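Two-armed tidying machine takes shape at Dorndale workshop

October 12, 2022
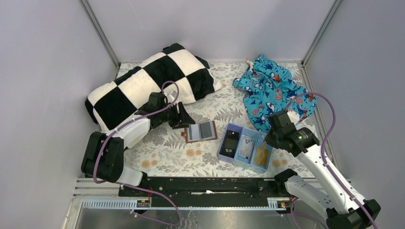
Iolo Watkins has spent 309 evenings, by his own logbook, trying to get out of tidying his house. His family would like it noted that tidying the house takes 20 minutes.

The project lives in a corner of the Dorndale shared workshop, between the drill press and a kayak that has been "nearly finished" since before most of the current members joined. It is a pair of robot arms on a common rail, and its job, on paper, is to deal with whatever gets left on the end of a bed: a blanket, pajamas, the stuff that comes out of pockets. Watkins calls it Jekura. He has declined to say where the name comes from, and his daughter has declined to say whether she thought of it.

Small flat things go in the organizer tray. Soft things get folded, or will be, once folding works. At present the arms are steered by hand for most of the job and left to themselves for one narrow task, which is picking up a card and putting it in a compartment. Watkins ran that task 441 times in September. It went right 200 times, a result he reported at the monthly members' night to what he describes as warm applause and what others describe as people putting their coats on.

"A card is a horrible object," he said. "It's got no sides. You or I slide it to the edge of the table and get a thumb under it. I put the whole thing in a box, so there's no edge of the table. That was me being clever."

The walled work area was a late change. The first version stood on an open bench, where the arms did a good job of clearing things onto the floor, and where the light changed every time somebody opened the roller door. Pale panels went up, then aluminum posts to hold the corners, and the success rate improved by enough that Watkins stopped talking about selling the motors. The floral mat went in last. He had planned on plain gray and still says so when asked, but the mat was already paid for, and it keeps cards from skating away when a gripper comes down a little hard.

Wiring has been the other long story. Two years ago he would have told you that cables were the easy part. The purple ones are the third set. The first set was too short and the second was too stiff, so that the left arm had a habit of drifting back toward its own base like a dog on a leash. The new ones are generous – members walking past have been asked to keep their sleeves to themselves.

Parts came from the usual places. A good deal of the metal was bought as offcuts from Geerts, the sheet metal shop across the yard, which charged him 90 dollars and threw in an opinion on the whole enterprise at no extra cost. The control software is Sirkent, a hobby package that Watkins likes very much and complains about daily. Its manual runs to one page, and the page is a table of contents.

Fabric comes next. Folding a children's pajama top is, he says, the real goal, and the one his household would notice. So far the machine can take hold of a sleeve. What it does with the sleeve after that varies. The checkered blanket is a different sort of problem, being fluffy and heavy and inclined to swallow a gripper up to the wrist, and he has put it off until the winter.

Other members have been supportive in the way of people who also have unfinished things under tarps. A request to have the machine sort the communal screw drawer was turned down, then reconsidered, then turned down again when Watkins saw the drawer.

He plans to show Jekura at the next open evening, cards only, with the folding to follow if the sleeve business improves. Visitors are welcome to bring a card of their own. Library cards are fine. He would prefer that people leave their bank cards at home until the numbers are better.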